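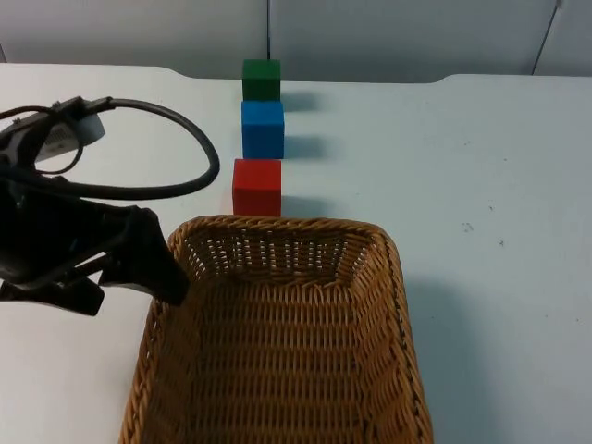

Food Studies > Student Work > Project Reports

Search this site Go

Does Resting Pie Dough Matter?

Every recipe says to chill pie dough before rolling it. I doubted this, so I made the Tarmont Bakery crust 2 ways for my July project — one rested for 30 minutes in the fridge, one rolled right away. Same flour, same butter, same pan.

The unrested dough fought the rolling pin and shrank down the sides. The rested one shrank too, just less. I had expected a tie. 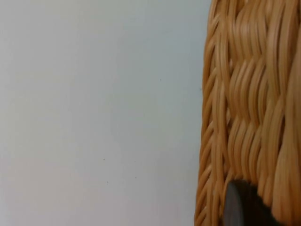

Did the tasters prefer the rested crust?

Most couldn't tell the two apart, and the ones who could liked the unrested crust for its crunch.

I don't trust that result much. My oven runs hot at the back, and I baked both pies at once.

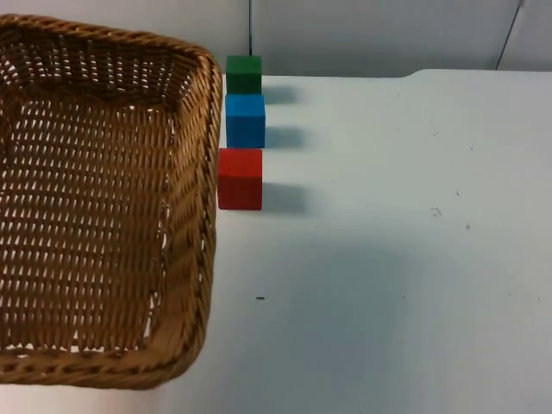 What I Would Change

Bake one pie at a time, on the same rack. I would also try shortening — the butter got soft while I was measuring, and that may explain more than the rest did.

Contact | © Bivomness College Food Studies | Back to top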